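Can a robot tidy the playroom yet?

Posted 19/09/2024 in Home, Machines

My kitchen has a dishwasher, my laundry room has a dryer that sings at me, and my floors get a going-over from a round little vacuum that gets stuck under the radiator. What I don't have is anything that will pick up. Picking up is the chore I would pay real money to hand over, and I've been following the progress on it the way other people follow baseball.

So last month I took the train out to Nisbridge for an open afternoon at Skyrme, a small workshop where they teach robot arms to do ordinary jobs. I was told to expect slow. I stayed until they turned the lights off!

The job I'd gone to see was the simplest bit of tidying there is. Small thing on the table, put it in the tray. My seven-year-old can do it (will she do it is another post) and you'd think a machine that costs more than my car would breeze through.

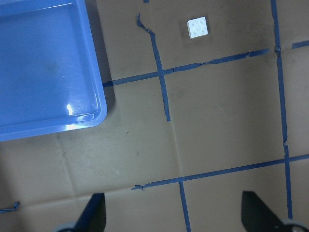 Toy bricks are a wonderful test for a pair of mechanical fingers, and I say that as someone who has dug them out of the couch, the dryer and once a lasagna. They're small, they're slick on the sides, and they never land square. Look how the white one has ended up a few degrees off the tape lines, well away from the fingers. You or I wouldn't even notice that. We'd pinch it any old way and fix our grip in the air. A gripper with two fingers has to line up with the sides, come down to the right height and close, and if it's off by a little the brick can squirt out sideways like a watermelon seed. I asked how often that happens and got a laugh and then a proper answer, which was that it depends a lot on the angle and a lot on the light.

The light! I hadn't thought about it at all. White plastic, shiny tray, glare bouncing around. I lose a contact lens on a white counter and I'm helpless, so I have some sympathy.

I also loved how homemade it all is. I had pictured glass and steel, and the table is cardboard and brown paper with blue painter's tape stuck down by hand, torn ends and all. I have the same tape in my garage. There's something very cheering about the future of housework being worked out on the kind of surface I use for repainting a chair.

One arm is interesting, but two arms is where I got excited. So much of housework is two-handed once you start paying attention. Folding a towel, opening a trash bag, holding the jar while you scrape it, carrying a full basket through a door. A single arm can move things from here to there and that's worth having, but I can't think of a room in my house I could clean with one hand tied behind me. With two you get the chance of sharing the work, and also a whole new way to go wrong, which is the arms bumping into each other over the same tray.

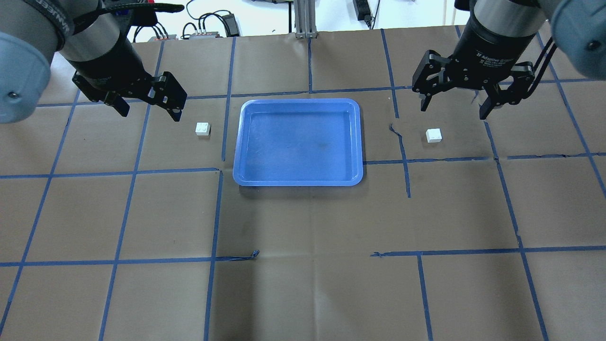 One brick on each side of the tray, one gripper for each.

I tried it at home that night with the kids' bricks and a baking dish, one in each hand, both at once. Try it. Your hands want to take turns! Going for both together takes a bit of thought, and I've had these hands for a good long while.

So, can they do chores yet? My own scorecard, for what it's worth, out of 10. Moving known objects on a clear table: 8, and I'd have said 5 before I went. Laundry: I've watched a lot of clips and I'm still waiting for one with a fitted sheet in it. Dishes: loading maybe, pans with burned-on cheese, no. A playroom floor after a birthday party: not close. The bricks are only one part of that job. You also have to know that the paper crown is precious and the other paper crown is trash, and I get that wrong myself.

Shop floors are further along, from what I can tell. A cousin of mine packs at a plant in Ludositz where an arm lifts the same carton onto the same pallet all shift long, and she's fond of it. The carton is always the same carton, though – mine would be a carton one minute and a doll's house the next.

I'm more hopeful than I was, all the same. In October I'm going to see the Floltow people, who are working on shelves and cupboards, and I have a list of questions that starts with lids. If you've got one you want asked, leave it in the comments and I'll take it along.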